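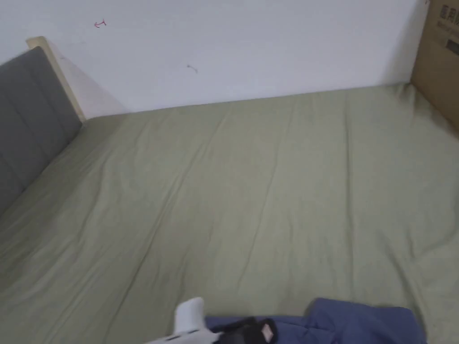 A fitted sheet in sage green, on our bed with the channelled headboard.

I have now been sleeping on this sheet for five months and I still get a little bit pleased every time I walk into the bedroom, so it's time I wrote it up properly. It's the Lidimik fitted sheet, queen size, deep pocket version, in the colour they call Kinnear. On the website Kinnear looked like a fairly minty green and I nearly didn't order it. In real life it's much softer than that, a muted sage that goes a bit olive when the light is on it and quite grey in the corners. Against our dark charcoal headboard and white walls it's lovely! I had white sheets for years and I don't miss them one bit.

Fit first, as that's where I've been burned before. Our mattress is a thick one and it sits tight up against the headboard, so there's not much room to get your hands down the sides. The old sheet used to ping off the top corner at two in the morning, always on my side. The Lidimik has elastic the whole way round and the pockets are deep enough that there's a good bit tucked underneath. In five months it has come off once, and that was my nephew Nahom jumping on it. You do have to haul on the last corner - do the headboard end first, then walk round to the foot, and you'll be fine. There's a small tag on the inside telling you which edge is the short one, and I can't tell you how happy that tag makes me.

It isn't a crisp hotel sort of sheet. Pull it tight and you'll still get soft creases across the middle, and if you iron your sheets you may find that annoying. I don't iron anything, so to me it looks relaxed and nice. The feel is somewhere between a well-washed T-shirt and proper cotton percale. It was a touch stiff out of the packet, then noticeably softer after the second wash. I slept on it right through February, when our bedroom is an oven, and never once woke up stuck to it.

Washing has been easy. I do it cold with the towels (I know, I know) and peg it out on the line in full sun. I was expecting the green to fade and I've had it through more than 20 washes now without seeing any difference. It did pill slightly near the foot of the bed, a patch as wide as my hand, and it hasn't got any worse.

Now the grumbles. The pillowcases are sold separately and Kinnear was out of stock in those for 8 weeks, so I've been making do with grey ones from Endia. They look good together as it happens, but a set would have been simpler. Also the colour shows hand cream. Ask me how I know.

My friend Ayantu bought the same sheet for her spare room after staying with us and she rates it too, though she thinks the corners are a fight on her thinner mattress because there's so much extra fabric to tuck under. If yours is a slim one I'd look at the standard depth.

I've just ordered a second one in Lostent, their rusty pinky-brown, for the change of season. Will add a note once it's been through the wash a few times.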